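Matevham abre la inscripción de Rameo, su programa de cocina compartida para barrios

La nueva edición arranca en junio, con dos sedes, un recetario renovado y más sitio en la mesa para quien nunca ha cocinado en grupo

9 de enero de 2021

La asociación cultural Matevham abre desde hoy la inscripción para Rameo, el programa de comidas vecinales que reúne a personas de un mismo barrio para cocinar, comer y recoger juntas. La nueva edición tendrá 100 plazas repartidas en dos sedes, la cocina de la calle Siliņa y el local de Larkitz, y las sesiones empezarán en junio, al aire libre siempre que el tiempo lo permita.

Rameo nació de una idea muy sencilla: que mucha gente vive puerta con puerta sin haber compartido nunca un plato de lentejas. Desde su primera convocatoria el programa ha servido 3.541 comidas, todas preparadas por las mismas personas que después se sentaban a la mesa. Algunas llegaron sabiendo hacer pan y otras sin haber pelado una cebolla - y de esa mezcla salieron guisos estupendos, algún arroz pasado y un buen número de amistades que siguen vivas.

"Tenemos unas ganas enormes de volver a oír ese ruido de platos y conversación", afirma Bethel Gebreyes, directora de Matevham. "Este año hemos escuchado mucho a los grupos anteriores. Nos pedían más tiempo alrededor de la mesa y menos prisa en los fogones, y así hemos rehecho el calendario entero."

Un menú que decide cada grupo

La principal novedad es que los menús dejan de venir cerrados. Cada grupo se reunirá antes de su primera sesión para elegir los platos, repartir las compras y decidir qué receta familiar quiere probar. El equipo de cocina aportará las cantidades, las sustituciones para alergias y una lista de productos de temporada, pero la última palabra será de quienes cocinan.

El recetario de la edición, coordinado por Lemlem Beyene, recoge guisos de legumbres, panes planos, ensaladas de verano, encurtidos rápidos y un capítulo completo de sobras. Este último es el favorito de la casa: croquetas de cocido, sopas de pan, tortillas con las verduras del día anterior y un budín de fruta madura que en Larkitz desapareció de la fuente antes de enfriarse. Se entregará impreso a todos los participantes, con márgenes anchos para apuntar, manchar y corregir.

También cambia el ritmo de las sesiones. Cada encuentro durará 3 horas: la primera para preparar, la segunda para cocinar y la última, íntegra, para comer con calma, servir el café y dejar la cocina lista. Habrá tareas para hacer sentado y tareas de pie, y cada cual podrá cambiar de puesto cuando quiera.

La mesa como punto de partida

Matevham ha querido prestar más atención a lo que ocurre cuando se apagan los fuegos. En ediciones anteriores, los grupos contaban que las mejores charlas surgían al final, entre tazas y platos por secar. Por eso el programa incluye ahora un breve taller de mesa y sobremesa en el que se hablará de cómo sentar a un grupo grande para que nadie quede aislado, de las costumbres del café en distintos países y del arte, tan doméstico, de repartir la faena sin discutir.

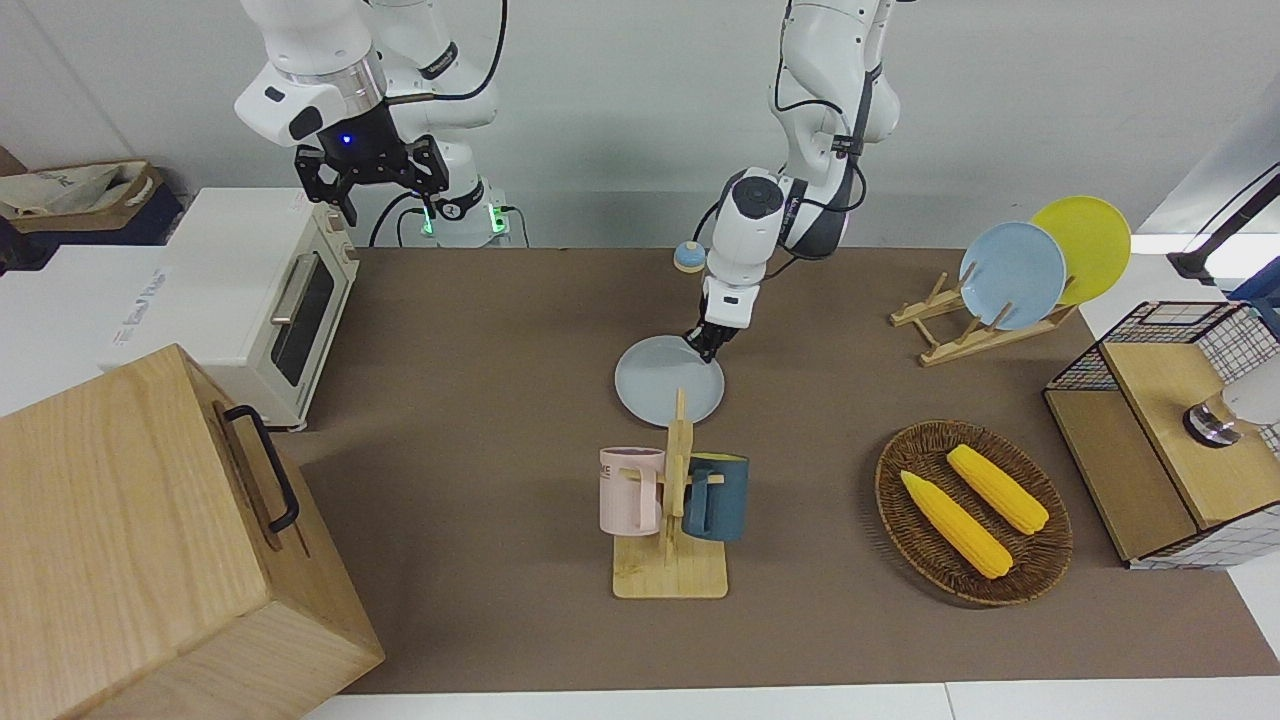 Adanech Ejigu recuerda que en su grupo la sobremesa acababa siendo lo más largo del día, y que fue precisamente fregando donde aprendió la receta de berenjenas que hoy prepara cada semana. Le habría gustado, añade, que alguien la apuntara con medidas de verdad, porque a ella se la dieron "a ojo y con mucha fe", y las dos primeras veces le salió salada. Pide también que se mantenga la costumbre de llevarse a casa un tarro con lo que sobra.

La petición está atendida. Los tarros vuelven, y las recetas que surjan durante las sesiones se recogerán en unas hojas sueltas, con medidas, que se añadirán al recetario al terminar la edición. Quien prefiera guardar el secreto de su abuela podrá hacerlo, por supuesto, aunque el equipo intentará convencerle.

Dos sedes, dos maneras de reunirse

La cocina de Siliņa acogerá los grupos de mañana. Tiene salida directa al patio, acceso sin escalones y una despensa amplia donde cada grupo podrá dejar sus ingredientes no perecederos entre una sesión y la siguiente. El local de Larkitz será para las tardes, con un horario pensado para quienes salen de trabajar y para familias con niños, que tendrán su propia mesa de amasar.

Perrine Delorme, responsable de los grupos de tarde, espera con especial ilusión las sesiones de pan. "Un niño con harina hasta los codos y un vecino jubilado que le explica cómo se dobla la masa - a mí con eso ya me vale la temporada entera", comenta.

La organización adaptará el tamaño de los grupos y el uso de los espacios interiores a las normas sanitarias vigentes en cada momento. Si alguna sesión no pudiera celebrarse, se propondrá otra fecha a todo el grupo, y las personas inscritas conservarán su plaza.

Cómo participar

La inscripción es gratuita y puede hacerse en persona en cualquiera de las dos sedes o a través del formulario de la página de Matevham. Basta con indicar el barrio, la franja horaria preferida y las alergias o restricciones alimentarias. Pueden apuntarse personas solas, parejas, familias o grupos de amigos. No se pide experiencia previa ni utensilios propios, si bien quien tenga cariño a su cuchillo o a su delantal puede traerlo.

Las plazas se asignarán por orden de llegada, con una parte reservada a vecinos que participen por primera vez.

Sobre Matevham

Matevham es una asociación cultural dedicada a la cocina popular y a la vida de barrio. Además de Rameo, organiza intercambios de semillas, lecturas en torno a la comida y meriendas abiertas en plazas y patios.

Contacto para medios: Bezawit Abdella, comunicación de Matevham. Entrevistas y visitas a las sedes, previa petición.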